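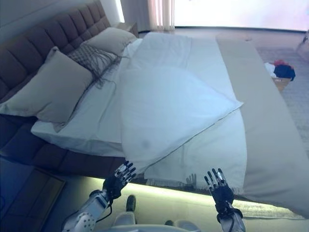 About Mridha

Mridha is a housekeeping robot service for guesthouses, small hotels and rental apartments. We program, fit out and look after two-handed robots that make beds, and we have been at it long enough to have strong feelings about duvets.

We're based in Wornley, in a former carpet showroom with big windows and far too many beds in it. There are 11 of us now, and every one of us (yes, the accountant too) can do a proper turned-down corner by hand. That's a rule. If you're going to teach a robot to fold a duvet back on the diagonal, you should know how it feels when the filling bunches up on one side and you have to start again.

How we got going

Malachy Geraghty ran the laundry side of a hotel group for years before he met Oratile Nkosi, who was writing grasping software for warehouse robots and getting a bit tired of cardboard boxes. Boxes keep their shape. Malachy handed her a king-size duvet cover and asked what her software would do with that. She took it home for the weekend, and by May they had a company name and a loan.

The first version could find the edge of a sheet and then pull it clean off the bed. We were thrilled anyway!

What the service includes

Our bed-making package is called Dukero. It covers the robot, the software, setup in your rooms and support afterward. Before we start, one of our team comes out and makes up a room with your own housekeepers, the way you like it: how far the duvet folds back, where the runner goes, whether the small cushion sits in front of the pillows or gets left in the closet. Those choices become your room plan, and the robot works from that.

The hands matter more than anything else. They have jointed fingers, so the robot can come at a duvet from the foot end with both hands open and work along the edge. Fabric is awkward stuff — it slides, it creases, it hides its own corners — and a simple two-pronged grip never gave us the finish we wanted.

Duvets, pillows and runners are all part of the standard setup. Fitted sheets are offered as a trial feature, and we'd like you to know that going in. On a deep mattress the last corner is still hard work, and we ask for a person to be nearby to help. Bunk beds and sofa beds we don't do at all yet.

How long it takes

In our own test room, a full make-up of a double bed takes the robot 19 minutes. A good housekeeper is much quicker, and we've got the stopwatch sheets on the wall to remind us. Where Dukero helps is in the hours when your people would like to be doing the bathrooms, or talking to guests, or having lunch. We think of it as a slow, steady pair of extra hands, and the customers who get on best with it see it the same way.

Our software lead, Honamis

Well, Honamis is a program, but it has been here longer than most of the staff. It's the part that looks at the bed and decides where to put the hands next. Oratile wrote the first draft of it, and she still reads through the list of missed grips with her coffee every morning. Dark throws on dark headboards were last winter's big headache. Loose fringe on cushions is the current one, and we're having a great time with it.

Who looks after you

Each customer gets one named contact, who is also the person who did the first visit. Call or write between 7 a.m. and 6 p.m. and you'll reach them, or whoever is sitting next to them. Room plans can be changed as often as you like at no extra charge. New bedding counts as a change, so please send us a set before you switch the whole building over.

Come and see it

We keep a demo bedroom made up at Wornley and you're welcome to visit. Bring your own duvet if you can, the more difficult the better. A visit lasts 60 minutes, tea included, and Malachy will almost certainly show you how he folds a fitted sheet.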